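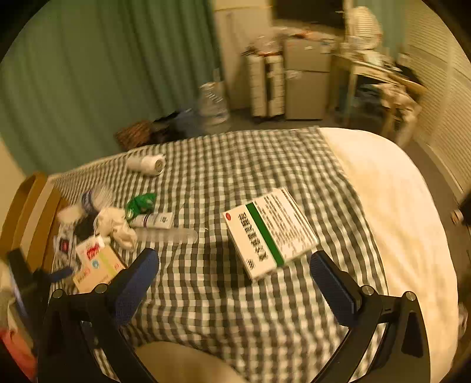
**ROBOTS AT HOME**

### Can it clear the bed yet?

Getting there, and I'm more excited about it than I expected to be! Tidying small stuff off a bed sounds like a job for a bored ten-year-old, but look at what a machine has to deal with: a big flat medicine carton, a bottle lying on its side, a soft squeeze tube, a crumpled green package, all of it on a wrinkled checkered cloth. The carton is stiff and wide. The tube gives when you pinch it. Clear plastic is its own headache (cameras tend to see whatever is behind it).

Demetrio Nieto at Sasow has been running a bedroom pickup test since October, and he sent us his latest numbers. Out of 100 tries with mixed items, his two-armed machine put 38 in the right bin on the first go. Last spring it managed 14! Boxes do best by far, and tubes are catching up. Thin plastic sleeves are still a mess, and Demetrio says a fold in the bedding can fool it into grabbing cloth.

It's slow, too. A full bed takes 24 minutes, so you'd beat it easily with one hand and a cup of coffee in the other. Over at Unholm they're working on the next chore along, pulling the sheet straight once the bed is clear, and we'll have more on that next issue.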